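Wullby Bin-Picking Kit for School Teams

The Wullby kit covers the pick-and-sort task used in the Adalbridge student league. It is sold to clubs and classes that already have an arm and a gripper. Teams supply their own small objects – toy blocks, a hairbrush, anything the gripper can close on.

Metal bins set against each other on a wooden table work well for practice. Clamp the first one at a corner before running the arm.

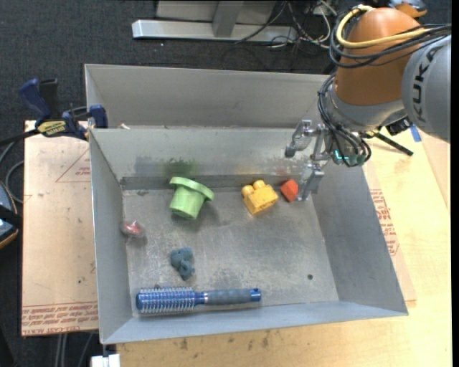 What you get

2 open metal bins with sloping walls
1 bar clamp
Task booklet, 13 exercises
Score sheets for 3 rounds

Ordering

Item no. 2959. Schools can order by invoice. For class sets, write to Josée Li at Adalbridge. Orders placed before May ship ahead of the league final. Replacement bins are sold singly – arm and gripper not included.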